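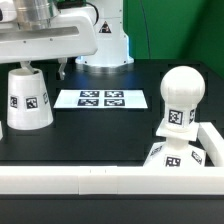 Manipulation module, week 6
Notes on the open day demonstration at the Trarton lab

These notes are for everyone who came on Saturday and for those who couldn't make it. Please read them before the seminar, as the exercise at the end depends on them.

What a good morning that was! I have been teaching this module for a while and still get a small thrill from standing next to a working bench, where everything we draw on the board has weight and a shadow. Vandana Bhardwaj and Manju Goel gave us far more time than they had promised, and Manju took questions right up to lunch.

1. The bench

The table is black, the backdrop is green, and the objects are white. Plain colours like these make it easier to separate an object from what lies behind it, which matters if you are writing your first vision code and would like it to work before Easter.

A long white barrier runs along the front of the table. Several of you asked Manju about it. She treats it as part of the world model: the planner has to know it is there, just as it has to know where the table top is.

The two main objects are a cup, standing with its wide end down, and a tall piece very like a chess pawn. Both have sloping sides, so think about what a pair of straight fingers does when it closes on a cone. Where is the contact? Which way does the force push? (We did this with friction cones in week 4 — dig those notes out.)

2. Markers

The square black-and-white tags are fiducial markers. Each one has its own pattern, so the software can tell which tag it has found, and if the printed size is known and the camera is calibrated, one tag is enough to work out position and angle.

The sheet of paper on the table carries four of them in a two-by-two grid. A flat group like this gives a steadier estimate than a single tag, and it makes a handy shared reference for the table. The objects carry tags on more than one side, so that turning a piece, or covering part of it with a gripper, needn't hide them all.

Pushpa Rajput asked what happens when a tag is seen at a steep angle. Great question! The corners get harder to place and the angle estimate can jump about. Try it at home with a printed tag and a webcam. 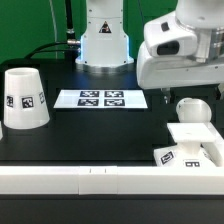

3. Two arms, one table

Corrado Bellini's talk covered sharing a workspace. Each arm has its own base frame, and a position given in one means nothing to the other until you have the transform between them. If both can be related to the table sheet, you can chain the two transforms and get there.

Exercise for the seminar

a) Sketch the frames for both bases, the sheet and one object. Label every transform.
b) The sheet is 200 mm from an object along x, with no rotation. Write the 4 × 4 matrix.
c) An angle error of one degree creeps into the sheet's pose. How far out is the object's position?

Bring your working on paper. Sunita Dhillon has the slides if you missed the talk.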